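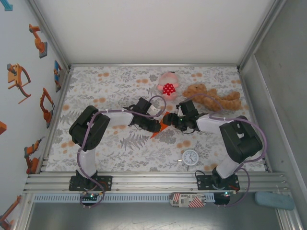 3.2 Household Objects and Printed Fabrics

The study considers how everyday belongings are told apart when they rest on a patterned cloth. The Salinas inventory lists 982 items, of which 73 are soft goods. Items were grouped by Dardo Henríquez according to the Gollstead scheme, which has nine classes. Plush figures, such as the doll in the red dress with white spots and the tan teddy bear shown above, form one class. Clocks with a plain round face form another.

Pliable items proved harder to place. Their outline changes with each fold, and the class entry therefore records surface and color before shape.
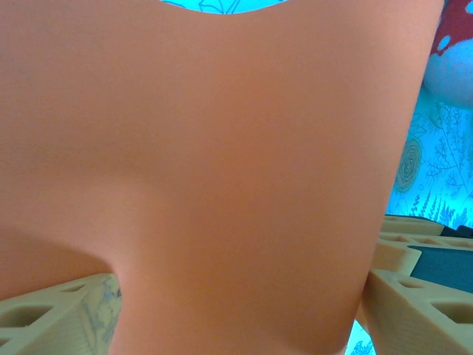 Figure 4. Orange item against a botanical print, close view. Photo: Lokance.

A crease darkens the orange material noticeably, while the unfolded part stays lighter. Raters were asked to name the main color only and to disregard shading. Leaf prints were entered under background and given no class of their own. Disagreements were settled by a second reading on Thursday.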